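How Trail Markers Work

A trail marker is a sign that tells walkers which way a path goes. Some markers are painted on rocks or trees. Others are posts, metal plates or piles of stones. This page explains the main kinds and how to read them.

Why paths need markers

On a busy path the ground is worn bare, and the route is easy to see. On rock, sand or snow, feet leave little trace. Sheep and goats also make narrow paths of their own, which often lead to water or shade and then stop. A walker who follows one of these can end up a long way from the real route.
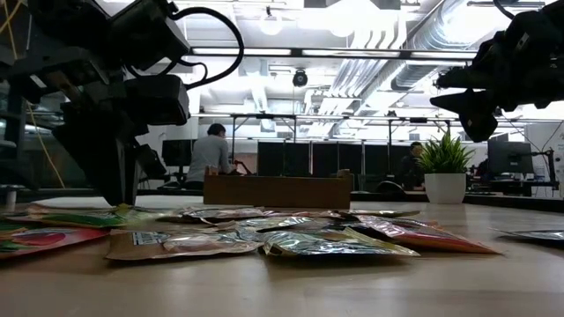 Photo: Josée Penner

Painted marks

A painted mark is called a blaze. It is usually a rectangle, painted at the eye level of an adult. Each route has its own color. The Collbridge to Sumbridge path uses yellow, and it has 227 blazes from one end to the other.

One blaze means "keep going." Two blazes, one above the other, mean "the path is about to turn." On many trails the top blaze is moved a little to one side, and that is the side to turn toward. Painted marks fade in sunlight. On the Sumbridge path they are repainted each January, when there are no leaves in the way.

Cairns

A cairn (say "kairn") is a pile of stones. Cairns are used above the tree line and in deserts, where there is nothing to paint except loose rock. The widest stones go at the bottom and each layer leans slightly inward. A good cairn can be seen from the one before it.

Do not add stones to a cairn or build a new one. A pile in the wrong place sends people the wrong way. Moving stones also uncovers the small animals that live under them.

Posts and plates

Posts are used in open fields and on moors. A post may carry an arrow, a number or a distance. The distance is measured along the path, so it is longer than a straight line on a map — sometimes much longer in hilly country. Where two routes meet, there is often a signpost with one arm for each route.

Metal plates are nailed to trees or gates. The nails on trees are left sticking out a little so that the trunk has room to grow.

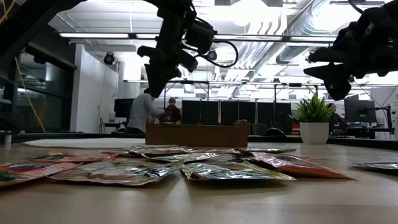 What should you do if you cannot see the next marker?
Stop, and look back for the last one you passed. If you can see it, return to it and look again from there. If you cannot see it, stay where you are and tell the adult in your group.

Markers and maps

Markers do not replace a map. A marker shows that you are on a route, but it does not show how far you have gone or where the next water is. Walkers check the two together. At a stream, a bridge or a junction, they find the same feature on the map and note the time.

Words to know

Blaze: a painted mark on a tree or rock.
Cairn: a pile of stones that marks a route.
Junction: a place where paths meet.
Tree line: the height on a mountain above which trees do not grow.

Page last checked July 7, 2025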